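Notes d'intervention – Entretien des chaussons et du petit linge de maison en hébergement collectif
Durée prévue : 30 minutes, questions comprises

Diapo 1 – Titre
Rappeler le périmètre : résidences Trollport et Linska. Le site de Cenlow n'entre pas dans le calcul, son marché de blanchisserie ayant été renouvelé séparément. Ne pas revenir sur le choix du prestataire.

Diapo 2 – Point de départ
596 articles enregistrés à l'inventaire de décembre. L'inventaire distingue trois familles : éponge, coton plat, chaussant. La troisième pose problème. Les chaussons sont classés tantôt en textile, tantôt en consommable, selon le site. Conséquence comptable : deux lignes budgétaires pour un même article, et un taux de remplacement impossible à comparer. Dire clairement que les chiffres antérieurs ne sont pas exploitables sur ce point.

Diapo 3 – Nomenclature proposée
Un code par article et non par lot. Le code indique la matière de la tige, la matière de la semelle et la pointure. Marquer une pause ici, la salle aura des questions sur les pointures doubles (36-37, 38-39). Réponse : on retient la borne supérieure.

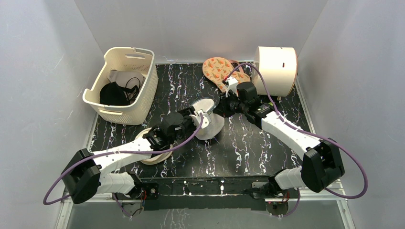 Diapo 4 – Lavage
Semelle en mousse : 30 degrés maximum, essorage réduit, pas de sèche-linge. Au-delà, la colle se ramollit et la semelle se décolle d'abord au talon. Semelle textile cousue : cycle délicat, même température, séchage à plat. Préciser que l'étiquette du fabricant prime toujours sur la grille interne.
Lessive liquide uniquement. La poudre laisse des résidus dans les surpiqûres et raidit la doublure. Pas d'adoucissant sur l'éponge, il réduit l'absorption.

Diapo 5 – Séchage
Local ventilé, 18 heures avant remise en rayon. Cette durée a été fixée à Linska, où les étagères sont ajourées. À Trollport, les étagères sont pleines : prévoir des grilles ou allonger le délai. Ne pas donner de chiffre pour Trollport, les mesures d'humidité ne sont pas terminées.
Si l'on m'interroge sur le séchage sur radiateur : exclu, déformation de la semelle.

Diapo 6 – Critères de réforme
Lire la grille telle quelle. Un article est retiré si l'un des critères suivants est constaté :
– semelle décollée sur une longueur supérieure à 2 cm
– relief antidérapant effacé sous l'avant-pied
– doublure percée
– tache persistante après second lavage
La réparation par collage est abandonnée. Elle coûtait plus en temps d'agent que l'article neuf et ne tenait pas au lavage. Les paires incomplètes sont conservées un mois puis retirées.

Diapo 7 – Logiciel de suivi
Sowa est déjà installé sur les deux sites. Seul le module de sortie de stock manque à Linska. La saisie se fait à la réception du linge propre, pas au départ. Insister : une saisie au départ fausse le nombre de cycles dès qu'un sac est retardé. Montrer l'écran de saisie si la connexion le permet, sinon passer directement à la diapo 8.

Diapo 8 – Calendrier
Étiquetage à Trollport en premier, Linska ensuite. Pas de double gestion entre l'ancienne et la nouvelle nomenclature : la bascule se fait site par site, stock fermé une demi-journée. Les commandes en cours gardent leur ancien code jusqu'à livraison.

Diapo 9 – Questions
Points susceptibles d'être soulevés : coût des étiquettes thermocollées (voir annexe B), linge personnel des résidents (hors périmètre), passage au chausson jetable. Sur ce dernier point, renvoyer à la note comparative – elle sera jointe au compte rendu avec la grille de réforme.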